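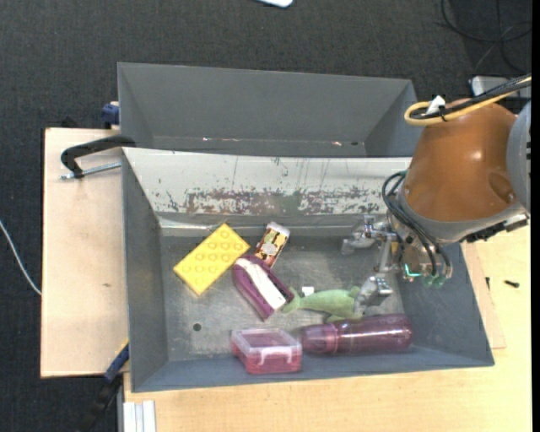
Ticket: Petition counter stuck, confirmation emails not arriving

Status: Solved (reopened once)
Opened by: Wenche Rønning, Skaren Lutheran
Product: Sumska Forms, petition template
Priority: High

Original message

Hi there! I look after the website at Skaren Lutheran, and we've put up a petition asking the Gornberg city council to let churches keep offering overnight shelter to asylum seekers without a hotel permit. Pastor Ivar Wallin read it out at the end of the service, it got picked up by the local radio, and people started signing like mad, which was wonderful for one evening.

Then the counter on the public page stopped at 917 and hasn't moved. My admin list says 2,542! I have people calling the church office to ask if we're hiding signatures (and one gentleman who thinks the council is doing it). The hearing is Friday at 7 p.m. and Pastor Wallin would very much like to stand up with a number he can defend.

Things I've tried so far:

Cleared my browser cache, twice.
Looked at the page on my phone with the wifi off. Still 917.
Signed it myself again with my work email. I showed up in the admin list right away, the counter didn't budge, and I never got the email asking me to confirm.
Turned the counter widget off and on again. It came back with the same number, looking very pleased with itself.

Reply from Aslak Halvorsen, Sumska support

Hi Wenche, thanks for the detail, the missing email is the useful part. The public counter only includes people who have clicked the link in their confirmation email. The admin list includes everyone who pressed Sign. So both numbers are right, they're just counting different people. Could you open Settings, then Outgoing Mail, and tell me what it says next to Queue and next to Sender?

My reply

OK, found it. Queue says "paused" in small gray letters. Sender is our office address, and the mail goes out through Öberg, who host our website and email. There's also a line that says "hourly limit 200". I didn't set that! Or if I did, it was when we made the sign-up for the soup supper and 200 sounded like all the people in the world.

Reply from Aslak Halvorsen

That limit comes from Öberg and it wouldn't pause anything on its own, it would only slow things down. A pause means their server rejected several messages in a row. Please click the word "paused" and you'll get the list of rejections. Don't press Resume yet or it will trip over the same ones.

My reply

There are 6 in there. Four are typos (somebody's email ends in "gmial" and I feel for them). One is just the word "Anonymous". The last is a fake address at the council's own domain, and I won't repeat the first half of it because this is a church account.

I've deleted all of them. Do I press Resume now?

Reply from Aslak Halvorsen

Yes, go ahead. Then go to Form Fields and tick "Check address before accepting", so new typos get caught while the person is still on the page. I'd also ask Öberg for a temporary higher limit. They usually do it the same day if you tell them what the mail is for.

My reply

Pressed it, and my own confirmation came through while I was still pouring my coffee! The counter is moving. I called Öberg and got a very patient woman named Ulla Lie, who raised our limit through the weekend.

Ticket marked as solved

Ticket reopened by customer

Me again, sorry. The emails are going out fine, but my father-in-law Vidar says his confirm link opens a page that says "This link has expired". He signed on the very first evening. I had two more calls from the congregation with the same story, so it isn't just Vidar (I did check, he has form).

Reply from Aslak Halvorsen

My fault, I should have mentioned it. Links are dated from when the person signed, so anyone who sat in the paused queue too long got an old link. In the admin list, filter by "Unconfirmed", select all, and choose "Send fresh link". Anyone who already confirmed is left alone, so you won't annoy them. You may want to add a line at the top of the email saying why they're hearing from you again.

My reply

Done. I wrote "Sorry, our mail got stuck, please click this one instead" and Pastor Wallin added a blessing, so it's a bit longer than I planned. Vidar's link works now. We'll read out the confirmed number on Friday and leave the bigger one at home. You can close this, and thank you, Aslak!

Ticket closed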